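Gerkex opened its Nakby workshop to prospective buyers on 2024-10-16, and I went for the tube-handling kit and the free coffee. The coffee was finished.
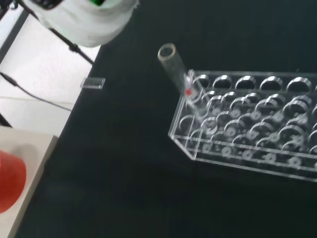 Pricing came first: 900 a month, support extra. Our guide spoke warmly of glassware, and a tube leaning in a corner hole of the clear rack did more for my interest than her slides.

Setup takes about 60 minutes, we were told.
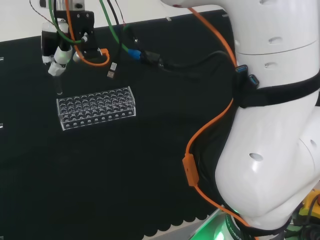 Photo: Lamai Pongsiri

I asked who tidies the cables. That's extra too.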